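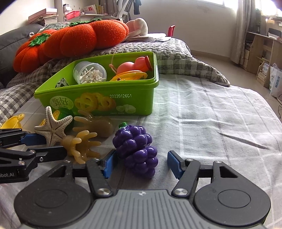
床单上的小玩具:葡萄、章鱼和海星,后面是绿色盒子。

2022年8月11日
作者:Belay

家里的小玩具,最难收拾的时候是它们到了床上以后。地板上的东西看得见,踩到了也会知道。床上的东西会滚到被子下面,会钻到枕头后面,晚上睡觉的时候才出来。我住在 Zarberg 已经六年,中文是后来学的,所以我写的句子可能有一点慢,请读者原谅。收拾玩具这件事我做得很多,下面把我的办法写下来,其中有几条是从别的妈妈那里听来的,有几条是我自己试了很多次才定下来的。

先说床单

收拾床上的玩具,我第一步是把床单拉平。床单有皱的地方,小东西就停在皱的地方。浅色带细格子的床单比较好用,颜色深的玩具放在上面很清楚,黄色的也还可以看见。如果是很花的床单,我会先在上面铺一块单色的毛巾被,把玩具都倒在毛巾被上,收拾完了,拿住四个角提起来,碎屑就在中间,拿到阳台去抖。

被子不要马上叠。先用手从床头到床尾摸一遍,慢慢地摸,摸到硬的就拿出来。以前我先叠被子,叠得很漂亮,第二天打开,里面有一个塑料小盖子。现在我的顺序是:摸被子,抖被子,放到一边,再去看枕头后面。枕头也要拿起来看,套子的开口那里更要看,孩子喜欢把东西放进枕套里,像放进口袋一样。

针织的枕套和靠垫还有一个麻烦。有细尖的玩具,比如海星的角、叶子的边,会勾住毛线。拿的时候请不要拉,先看清楚勾在哪里,用手指把毛线圈往回推,玩具就下来了。已经拉出来一个线圈的话,不要剪,用一根粗针从反面把它带回去。

再说盒子

我们用的是一个没有盖子的塑料盒子,绿色,很亮的那种绿。颜色亮有好处,孩子远远地就看见它,知道东西应该到哪里去。没有盖子也有好处,孩子的手小,开盖子要用力,一用力就把盒子翻过来了。我从前买过带扣的收纳箱,样子很整齐,价钱也比较高,可是三个星期以后扣子就没有人扣了,盖子一直站在墙边。

盒子不要太深。深的盒子,下面的玩具没有人玩,每次找东西都要全部倒出来。我现在的标准很简单:孩子把手伸进去,手指能碰到底,手肘还在外面。如果要把盒子放进抽屉或者柜子,先量柜子里面的高度,不要量外面。我家的柜子里面高 233 毫米,我当时量的是门板,结果买回来的第一个盒子放不进去,只好拿去装洋葱。

盒子里的东西也不要太重。我把装满的盒子放在厨房秤上称过,差不多 653 克,孩子自己可以从床边搬到架子上。再重的话,她会拖,一拖就在木地板上留下线。现在每次觉得盒子满了,我就拿出几样放到另外一个袋子里,过 30 天再换回来。换回来的玩具,孩子看见了就像新的一样高兴。

棉签这一类的东西怎么办

很多人的玩具盒里不只有玩具。我的也是这样。圆筒装的棉签、发夹、一小段绳子,都会到盒子里去。有的是大人顺手放的,有的是孩子自己拿来的。我的意见是,棉签这样的日用品可以在收拾的时候暂时放在盒子里,收拾完要拿走,放到高的地方,盖子要盖紧。棉签掉在床上以后,我不再拿来清洁耳朵,会拿去擦玩具的缝,用处很大,后面会写。

绳子请一定拿出来。长的细绳挂在盒子边上,看起来没有什么,可是拿盒子的时候会被手指带起来,别的东西跟着一起掉下来。家里有很小的孩子的,细绳更加不应该留在玩具里面。我把收来的绳子绕在一块硬纸板上,放进缝纫的抽屉,过年的时候绑东西用。

分类,分得少一点

我试过把玩具分成很多类:水果一类,海里的动物一类,餐具一类,说不清楚的一类。这样分的人只有我一个,别人放回去的时候都放错。后来我只按照材料分,软胶的放一边,硬塑料的放一边,布的和毛绒的不进盒子。这样分,大人孩子都会,因为用手一捏就知道。

软胶的玩具,比如有很多脚的章鱼,放的时候让脚朝上。脚朝下压在别的东西下面,时间久了会弯成一个奇怪的形状,放平也站不好。已经弯了的,放在温水里泡一会儿,水不要烫,用手指慢慢整理,再放在毛巾上晾着。颜色透明的软胶不要和深颜色的硬塑料长时间贴在一起,也不要放在窗台上晒,我有一个就是这样变黏的,怎么洗都不舒服,只好扔掉了。 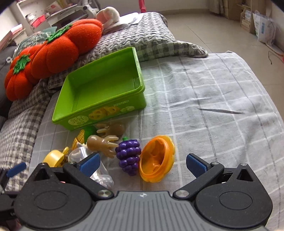 毛绒玩具我都让它们坐在枕头旁边,不跟塑料的放在一起。毛绒的东西会沾灰,塑料的东西会沾油,放在一起,两个都变脏。南瓜形状的毛绒玩具很好坐,底是平的,靠着枕头不会倒,上面的叶子如果是毡布做的,洗的时候要小心,机器洗一次就卷起来了。我是用湿布擦橙色的部分,叶子只用软刷子轻轻地刷,方向从中间到外面。

毛绒玩具太多的时候,请选几个留在床上,别的放到布袋里面挂起来。留哪几个,应该让孩子选。我替孩子选过一次,选的都是我觉得好看的,晚上她一个一个地把它们换回来,换到很晚。

小件的东西,先找大的后找小的

床上有一堆玩具的时候,不要从最近的开始拿。我先拿大的,大的拿走了,小的就露出来。杯子形状的玩具要翻过来看一看,里面常常有别的小东西。橙色和黄色的杯子、盖子,侧着躺在床上的时候像一个小山洞,豆子、珠子、饼干屑都喜欢在里面。我把它们在盒子外面先敲一敲,敲在手心里,再放进盒子。

葡萄、玉米这样表面有很多圆粒的玩具,缝里面最容易存灰。干的灰,用棉签在缝里走一圈就可以。黏的灰,棉签要先沾一点温水和一点洗碗的液体,擦过以后再用清水的棉签擦一次。有小柄和小叶子的地方不要用力转,很多玩具的柄是后来插上去的,转一转就松了。松了的柄,我会先拿出来单独放好,等有时间再修。

叶子掉下来的玉米,孩子一般还是愿意玩。叶子请不要扔,放在一个小袋子里,在袋子外面写上是哪一个玩具的。过几个月一定会忘记,看见一片绿色的塑料,想不起来是什么东西,扔了以后又想起来。这样的事情我做过不止一次。

透明的塑料件,请最后再找一遍

所有的东西里面,透明的塑料最难找。透明的瓶子、透明的小罐,躺在灰白格子的床单上,从上面看几乎没有。我的办法是把头放低,眼睛和床差不多一样高,从侧面看过去,透明的东西会有一条亮的边。晚上的话,关掉大灯,用手电从侧面照,也是一样的道理。

找到的透明容器,我会看有没有裂。裂了的边很薄,会划手,也会划破床单。没有裂的可以留下来装小珠子。我在透明容器的底上贴一小块有颜色的胶带,以后它再掉到床上,就容易看见了。胶带贴在外面,洗的时候也不用撕。

纸也一样。白纸放在浅色的枕头上面,很容易和枕头一起被推到床后面去。孩子画的画,我都先收,放到桌子上用书压住,然后再收玩具。有一次我把画和床单一起放进了洗衣机,那个下午我都在从衣服上拿纸屑。

床单上的痕迹

收拾完玩具,床单上有时会有深色的线,斜的,一条或者几条。先不要急着洗。用手指轻轻擦一下,能擦掉的是灰或者铅笔,用干的软布拍掉就好。擦不掉的,可能是彩色笔,也可能是深色塑料留下的。我在线的下面垫一块白毛巾,上面用沾了白醋和水的布点着擦,不要来回擦,来回擦会让它变宽。点几次以后换一块干净的地方再点。如果还是有,就用肥皂抹一层,等一会儿再放进洗衣机。

格子的床单洗完晾的时候,请按照格子的线拉直。格子歪了,铺在床上看起来总是乱的,玩具收得再好也还是像没有收。我晾的时候从中间拉起,两边的人一起拉最好,一个人的话用夹子先夹住一边。

盒子怎么洗

塑料盒子我每个月洗一次。先把东西全部拿出来,用湿布擦里面的四个角。角里的灰一般是硬的,要先湿一会儿。外面如果有印的图案和字,不要用粗糙的那一面擦,擦几次图案就没有了。孩子认盒子是看图案的,图案没有了,她会说这个不是她的盒子。贴纸留下来的胶,我涂一点食用油,等十几分钟,用旧卡片刮,再用洗碗的液体洗干净。

洗完要完全晾干。盒子倒过来放,下面垫两根筷子,让空气进去。没有干就把软胶玩具放进去的话,第二天有一种味道,我不知道怎么形容,有一点像旧的雨衣。

玩具自己要不要洗,看它们去过哪里。只在床上玩的,我隔一段时间洗一次。去过浴室、院子的,回来就洗。中间空心的、下面有小孔的玩具,洗的时候用一小团纸堵住孔,洗完再拿掉,把里面的水挤出来,孔朝下放。

收拾的时间

我们家是晚饭以后、洗澡以前收拾。洗澡以后再收拾,孩子已经困了,会哭。如果那天玩得很晚,我就只收床上的,地上的留到早上。床是要睡觉的,所以床先收。

我请孩子帮忙的时候,说得很具体。说“请收拾一下”,她不知道从哪里开始。说“请把紫色的葡萄放到绿色的盒子里”,她马上就去。一次只说一样,做完了再说下一样。她喜欢把章鱼放在最上面,我没有改,虽然按照我的分类应该在边上。

Pestia 的旧货市集上常常有便宜的玩具盒,不少是没有盖子的浅盒子,适合放在床边。去的时候带一把尺,也带一块湿布,盒子擦一擦再看有没有裂。在 Damorach 那边的店里我也找过,盒子很大,装被子还可以,装小玩具就太深了。

还有一条,前面忘记写。换床单的那天,先把盒子拿出房间。盒子放在床边,旧床单一拉,常常把盒子也带下来,所有的东西又到地上去了。枕头后面那条缝,换床单的时候也顺便看一下,我上次在那里找到了一只袜子和半块饼干。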